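Skakcombe Young Readers' News Desk

Home | News Explained | Government | Internet Safety | Ask the Desk | For Teachers

By Tonantzin Cervantes
July

Last updated: Saturday, 4:15 p.m.

What Happens When a Public Office Puts Private Information Online by Mistake?

Public offices keep a great deal of information about the people they serve. A city may know where a family lives, what phone number to call in an emergency, and whether a library book is overdue. Most of this information is private. It is kept so that the office can do its work, and it is not meant for everyone to read.

Sometimes a private list is shared with the whole world by accident. This is called a data leak. A leak is different from a break-in, in which a person gets past passwords and locks on purpose. In many leaks, a worker simply attaches the wrong file or presses the wrong button.

How a leak can happen

The town of Skakcombe had a leak of its own this year. The parks office wanted to post a map of summer swimming lessons on its website. The map and the sign-up list had almost the same file name. The list was posted in place of the map, and it stayed on the website for 18 hours. It held the names and phone numbers of 3120 residents, including many parents of young swimmers.

A resident who was looking for the pool schedule noticed the mistake and called the town hall. The page was taken down that evening. By then, around 50 people had opened the file.

Taking down a page does not always end the problem. Anyone who opened the file could have saved a copy. Search engines also keep copies of pages for a time, and the town had to ask for those copies to be removed.

What the law asks for

In many places, an office that leaks private information must tell the people whose information was leaked. The message is called a notice. It should state what was shared, when it was shared, and what the office is doing about it. If the leak is a large one, the office may also have to tell the state government. In Skakcombe, the town's own rule says that any leak touching more than 1000 people must be discussed at an open meeting, where residents may ask questions. 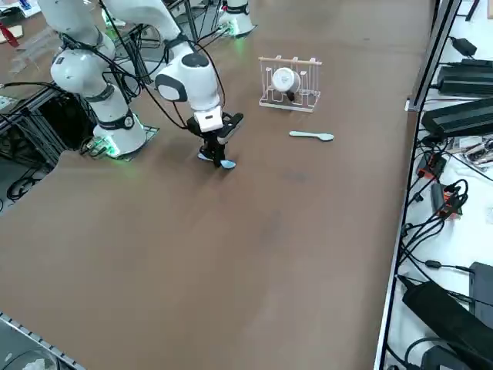
Pisharody, writing to the News Desk after the meeting, said that the notice had come too late. The letter stated that the family had received four calls from strangers before the town's message arrived, and it asked why the town could not have sent a short warning on the first day and a longer one afterward.

The town council replied that it had wanted to be sure of the facts first. Both concerns are reasonable. A fast notice helps people protect themselves, but it may leave out something important or get a detail wrong. The council has now agreed to send a first notice within one day, even if some details are still missing.

Who is responsible?

When a worker makes a mistake, the office as a whole is responsible for it. The office decides how files are named, who may post them, and whether a second person checks them. Skakcombe now requires two workers to look at every file before it goes on the website. Lists of residents are kept in a separate place from maps and posters.

What you can do

Your phone number, home address, birthday, and school are all private information. Before you type any of them into a form, ask a parent or another trusted adult whether the form really needs them.

If you get a call or message from someone you do not know, do not answer questions about yourself or your family. Tell an adult — even if the caller seems friendly or already knows your name.

If you find a list of private information online, do not share the link with friends. Tell an adult, who can contact the office that posted it.

Words to know

Data: information that is collected and stored.

Leak: the sharing of private information with people who were not meant to have it.

Notice: an official message telling people about something that affects them.

Resident: a person who lives in a certain place.

Previous | Next | Back to News Explained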